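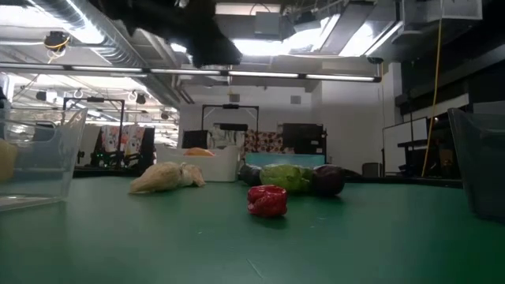
Ankica Halilović wrote in to ask whether cabbage and peppers should share a bin. They shouldn't for long -- keep the cabbage cold and covered, and use the peppers first.

Sorting for the August produce swap at Pultley starts at 2. Please bring your own bin or basket, up to 40 liters. Low sides are fine.
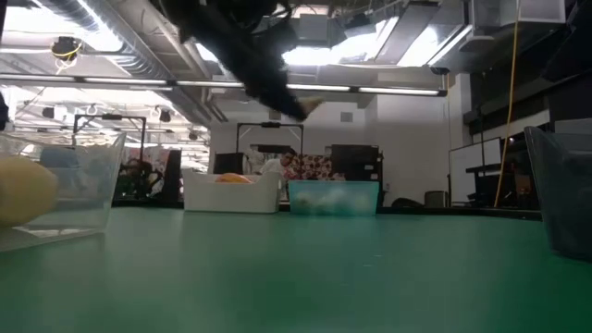

*White bin and teal-tinted bin, side by side.*

Garlic stays out of the fridge and away from anything damp. A tray with some air around it will do. Eggplant bruises easily, so lay it on top.

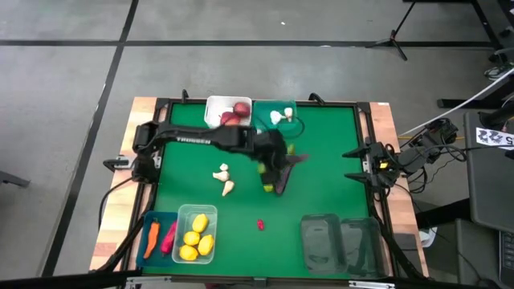
Uthai Nilsuwan would like the limes kept apart from the garlic this time, as his came home smelling of it last year. We'll put out a small dish for them.

Cucumbers go out last. Wipe them with a dry cloth and don't peel or trim them.

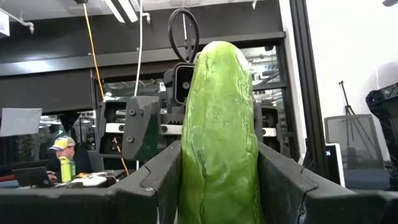

One reader says hers keep best wrapped in a paper towel, on the top shelf, for five days or so. Send other storage tips to the Pultley desk before the next issue.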